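Gandbridge Community Workshop – Project Gallery
The Virk Two-Arm Bench

Work on the Virk bench began in October in the north bay of the Gandbridge workshop. The project is open to all members and is led by Bhavana Pisharody. Its aim is a pair of small tabletop arms that can be built and repaired with the tools already on site. The budget was set at 600 dollars, and 177 remain for spare motors and cable. Members wishing to assist should sign the bench log before using the controls.

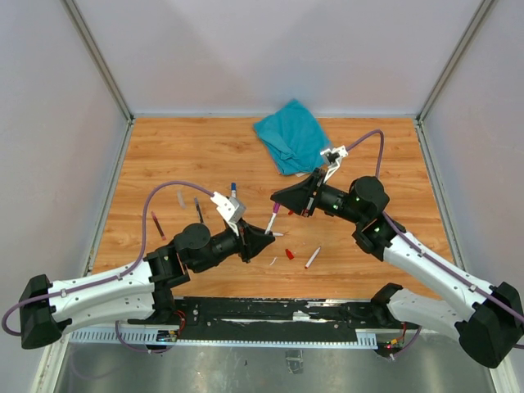
The two arms over the tabletop, with markers between them and a teal cloth behind the right gripper. Each arm ends in a white two-finger gripper – the current design.

Minoru Maruyama asks whether the finger files will be shared with the Brovodgate workshop, where a similar pair is planned for spring. The files will be placed in the members' folder once the next revision is approved.

2 comments | 177 shares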